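Opinion > Home and Shed > Storage

Print this page | E-mail this to a friend

In praise of the plain metal bin

My aunt kept her building blocks in a box made for them, with a sliding lid and a little printed plan showing where every piece belonged, and I can still remember the dread of putting them away. We would have had a lovely afternoon of it, bridges and lighthouses all over the hearthrug, and then at half past five out came the plan. One block was always left over. You took the whole lot out, began again from the corner, and there it was once more, sitting in your palm while supper went cold in the kitchen. I loved those blocks and I got them out perhaps twice a year.

I have been thinking about that box since January, when I finally emptied the back bedroom and had to decide how the things in it were going to live. My neighbour Beril Kocabaş is a great believer in the fitted tray. She has a set from Nellell, very handsome, with a shaped hollow for each item, and when she pulls the drawer open I will admit that my heart lifts a bit. Everything lies flat and faces the same way. She can see at a glance if something has gone missing, and she says that this alone was worth what she paid. I don't want to be unfair to her trays, having eaten a good deal of her cake while admiring them.

But I think we have let the look of a tidy drawer do our deciding for us. A thing is put away when it is out from under your feet and you know where to find it, and for a great many things that is all the putting away they need. Blocks are the best case I know. They are big enough to pick out by hand, they don't tangle, they don't spill, and they come to very little harm from lying on top of one another. Laying them in rows is a pleasant job if you happen to be in the mood for it. As a rule of the house it is a small tax on every game, and the people who pay it are usually the ones with the shortest patience and the earliest bedtime.

So give me an open bin with straight-forward metal sides, and preferably one with sides that slope, so that whatever is dropped in finds its own way down. I like metal because it can be knocked about. It goes dull and it gets scratched, and after the first few scratches you stop noticing the next ones – whereas a painted box makes you wince for years. I know the objection about noise, and I grant it completely. A block going into a metal bin can be heard all over the house. I have come to like it, as I like hearing the cutlery go back in the drawer, since it means that somebody is clearing up and it isn't me.

The other objection is that you will have to rummage. Well, yes, you will, and I should like to say a word for rummaging. You go in for a red one and come up with a green one, and the wall you were building turns into something else. You see two pieces lying across each other and you think of a gate, or a pair of oars. My aunt's plan never gave anybody an idea, bless her, except the idea of going home.

I would make one rule, and it is to keep the bin shallow in its contents. Fill it to the brim and the pieces at the bottom may as well be in the loft. If you have more than will cover the floor of one bin loosely, put a second behind it and share them out. Beril says this is sorting by another name, and she may have me there. 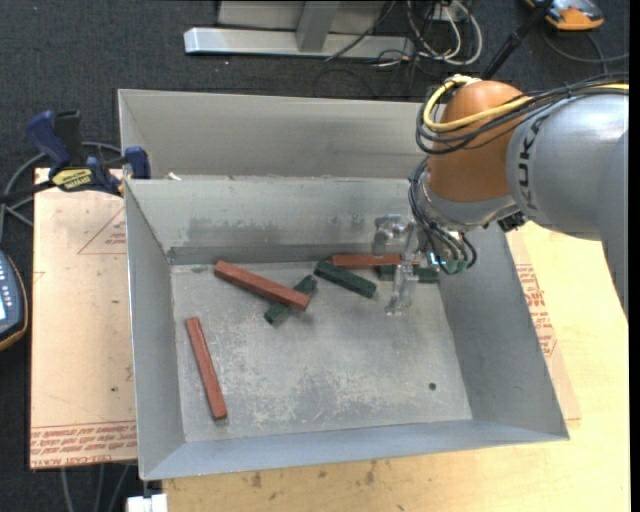

Murray Sutherland

Three red and three green, lying as they please, and a good deal of scuffed metal still showing between them. I wouldn't straighten a single one.

Print this page | E-mail this to a friend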